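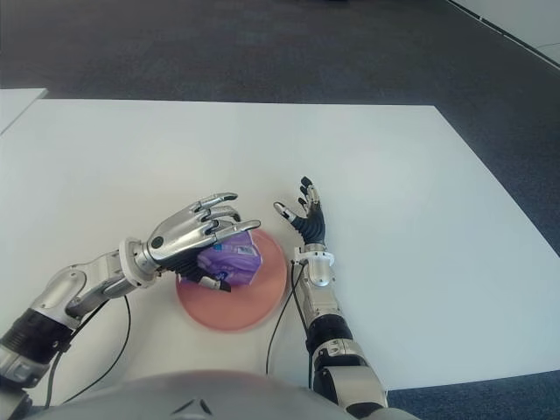
O pacote roxo no pratinho rosa, em cima da mesa branca

Mumness
Gente, alguém mais serve o pacote fechado no prato? Aqui em casa virou costume: cada um ganha um prato com o seu pacotinho e abre quando quiser. Minha irmã acha horrível, diz que lanche se serve aberto. Eu acho tão prático!

Drandent
Estou com a sua irmã, desculpa. Prato é pra comida, embalagem fica no armário.

Sirnum
Discordo — aberto murcha tudo em dez minutos, ainda mais em fevereiro. E roxo com rosa fica lindo numa mesa branca, vai.

Mumness
Obrigada, Sirnum!! Eu escolhi o prato pensando na cor mesmo (comprei 5 iguais na feira, foi uma pechincha). Sem toalha, porque no tampo branco o rosa aparece muito mais.
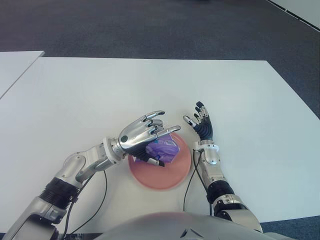
E o prato redondo segura bem o pacote, que é amassadinho e na mesa lisa vive escorregando. Prefiro assim a usar tigela.

Drandent
Tá, a cor eu aceito. Mas pelo menos uma tigela do lado pra quem quiser abrir e dividir?

Boateng
Aqui é tigela no meio e pronto, cada um que se vire. Menos louça pra mim.

Mumness
Tigela do lado pode ser, vou testar no próximo lanche. Sem tirar o prato rosa!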